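The drawer task moved to the two-arm unit at Bainbridge in December. Before that, the night crew logged 740 manual pulls per shift. We rehearse each change in simulation first, and operators now review those runs instead of standing at the bench.
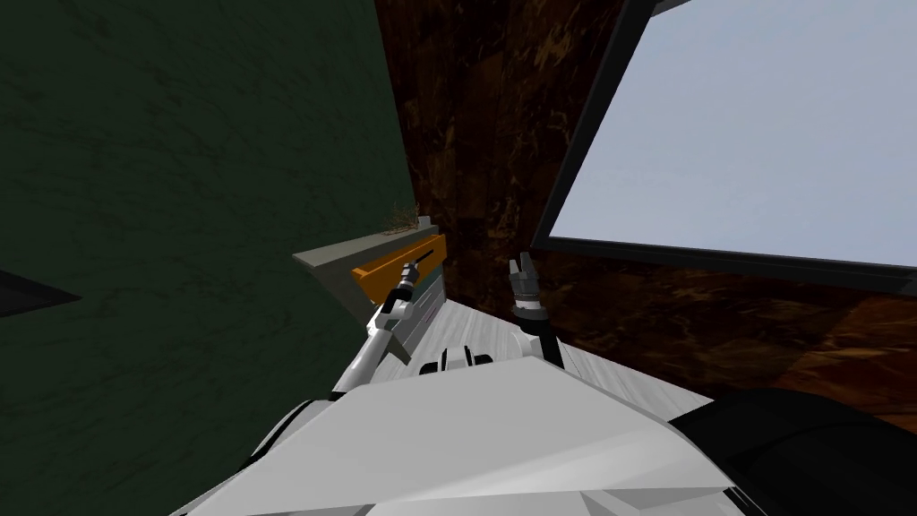
Lorraine Wainwright objects that reviewing runs is harder on the eyes than pulling drawers ever was on the wrists. Her shift gets 200 runs to check. I have asked for a cap.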